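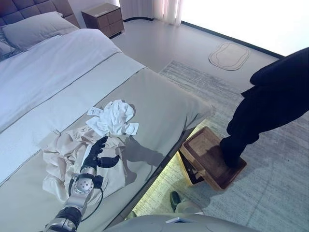

Fórum > Mecânica geral > Suspensão e direção

Tópico: Troca de rolamento da roda dianteira em casa, vale a pena sem prensa?

thodoris_sf
Boa noite, pessoal. Meu carro começou com aquele ronco na dianteira direita, que aumenta com a velocidade e quase some quando faço curva pra direita. Já rodei os pneus entre os eixos e o barulho ficou igual, então pra mim é rolamento mesmo. A oficina do bairro me pediu um valor que achei salgado e comecei a pensar em fazer eu mesmo. Tenho macaco, cavaletes, um jogo decente de soquetes e um torquímetro. Prensa eu não tenho. Alguém aqui já sacou rolamento prensado sem tirar a manga do carro?

E outra: a loja me ofereceu dois, um da Hustar e um da Kilbridge, e o da Kilbridge custa quase o dobro. Tem diferença ou é só a caixinha?

Marwan Tannous
Já fiz, e faria de novo, mas não vou te enganar: a primeira vez tomou meu sábado inteiro, quer dizer, o dia que eu tinha pra folgar. Usei um extrator de parafuso com copos, daqueles que puxam o rolamento pra fora no lugar. O rolamento sai até que bem. O que me deu raiva foi a pista interna que ficou grudada no cubo – essa eu tive que cortar com a retífica, bem devagarinho, e terminar com talhadeira.

Solta a porca do cubo com o carro ainda no chão e alguém pisando no freio! Eu levantei primeiro, fui esperto, e depois tive que descer tudo de novo. E compra porca nova, não reaproveita a velha.

kosmas.spanos
Discordo do colega aí em cima. Extrator de parafuso barato espana a rosca no meio do serviço e você fica com o carro em cima do cavalete sem poder ir nem na padaria. O meu travou com o rolamento metade pra dentro, metade pra fora. Tira a manga, leva na mão numa oficina que tenha prensa, paga a prensagem e monta em casa. Me cobraram bem pouco e em 37 minutos saí de lá com a peça pronta.

Marwan Tannous
Kosmas, mas aí ele tem que soltar pivô, terminal de direção, tudo. Num carro com ferrugem isso vira outra novela. E mexeu nos parafusos do amortecedor, vai ter que alinhar.

kosmas.spanos
Alinhamento é barato. Rolamento montado torto não é. Vi muita gente empurrando pela pista interna e o rolamento novo começar a roncar em menos de 1000 km. Aí a culpa é da marca, claro...

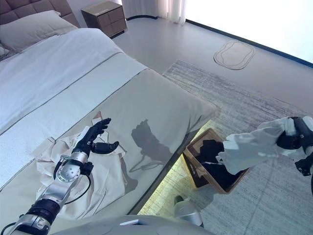 Tem que apoiar na pista externa pra entrar na manga, e quando for prensar o cubo tem que calçar a interna por baixo. Se o extrator te deixa fazer isso direito, ótimo, eu retiro o que disse. O que eu usei não deixava, os copos eram menores do que deviam e escorregavam.

eirini_st
Quanto à marca: usei Hustar na traseira e está quieto até agora, mas na dianteira fui de Kilbridge. Pode ser superstição minha, admito rsrs. Se o seu tem anel magnético do ABS, olha qual lado é o dele antes de montar (passa um clipe de papel perto, o lado que puxa é o do sensor). Meu cunhado montou invertido e a luz do painel acendeu na primeira esquina. Desmontou tudo, e rolamento que sai na prensa não volta, teve que comprar outro.

Ah, e limpa bem o alojamento com lixa fina antes. Eu pulei essa parte numa vez e me arrependi.

thodoris_sf
Valeu demais, gente! A manga do meu é presa no amortecedor por dois parafusos, e sim, tem ABS. Ferrugem tem um pouco, o carro morou perto da praia com o dono anterior. Quanto tempo antes vocês passam desengripante? E o anel trava, sai fácil?

Iraklis Panagiotou
Passa na véspera e de novo na hora. Usei o da Plenbridge e foi bem, mas qualquer um serve se você tiver paciência. O anel trava é chato, precisa de alicate bom de verdade, o meu de bico fino entortou. Óculos de proteção nessa hora, por favor, porque o anel pula longe.

Sobre a discussão aí, eu fico com o Kosmas. Tirei a manga e levei na oficina do Abdel Hamid, que tem prensa e ainda olhou o cubo pra mim. Estava marcado, troquei junto. Se eu tivesse feito no lugar, nem teria reparado.

Marwan Tannous
Dá pra olhar o cubo do mesmo jeito, Iraklis, ele sai nos dois métodos! Mas tá bom, cada um com sua dor nas costas.

thodoris_sf
Acho que vou tirar a manga então, e já peço um pivô junto caso o meu não sobreviva. Vou de Kilbridge. Em junho tenho uns dias em casa e faço com calma. Alguém tem o torque da porca do cubo? O manual que baixei não abre nessa página.

eirini_st
Manda o ano e o motor que eu procuro no meu. Não vai por valor de fórum, muda de uma versão pra outra.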